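Home > Mortgages > News > Lender changes

Bencombe to cut maximum term on interest-only mortgages

Borrowers with interest-only loans from Bencombe will have less time to repay under new lending rules that take effect in November. The lender is also changing the types of repayment plan it will accept.

What is changing?

The maximum term on a new interest-only mortgage will fall by five years. The limit applies to purchases and to remortgages from another lender. Existing customers who switch to a new rate without borrowing more will keep their current end date.

Bencombe will also stop accepting the expected sale of a second property as the only means of repaying the capital. It can still be used as part of a plan, provided that a savings or investment product covers the rest of the balance.

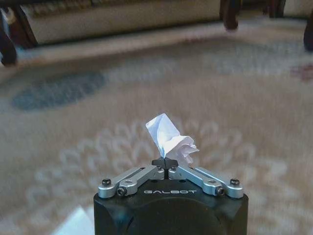 Applications submitted before the change will be assessed under the old rules, but the valuation must be booked within nine working days of submission. Cases that miss this deadline will be moved to the new criteria and may need a fresh affordability check. A change to the loan amount after submission counts as a new application. A change of rate does not.

Who is affected?

The main effect will be on borrowers moving to Bencombe in their fifties, where the shorter term brings the end date close to retirement. On an interest-only loan the monthly payment does not depend on the term, so the cost each month stays the same. What changes is the time available to build up the repayment fund, and the amount that has to be set aside each month goes up to match.

Part-and-part mortgages, where some of the capital is repaid monthly and the remainder is left to the end, are treated differently. The new limit covers the interest-only portion alone. The repayment portion can run for the full standard term, which means that a single loan may have two end dates. Borrowers should check that both are shown on the offer document. 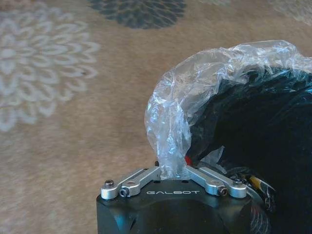 Other lenders

Doucette made a similar change to its interest-only range in the spring and has kept its repayment products as they were. Drunlow still allows the longer term but asks for evidence of the repayment plan every two years — a statement from the product provider is normally enough. Flukville does not offer interest-only loans to new customers.

Fees

There is no change to Bencombe's product or valuation fees. The early repayment charge on its fixed rates is also unchanged, and customers can go on making overpayments within the annual allowance shown in their offer. Overpayments on a part-and-part loan go to the repayment portion first unless the borrower asks otherwise in writing.

Related: Remortgaging with an interest-only loan | How lenders assess repayment plans | Early repayment charges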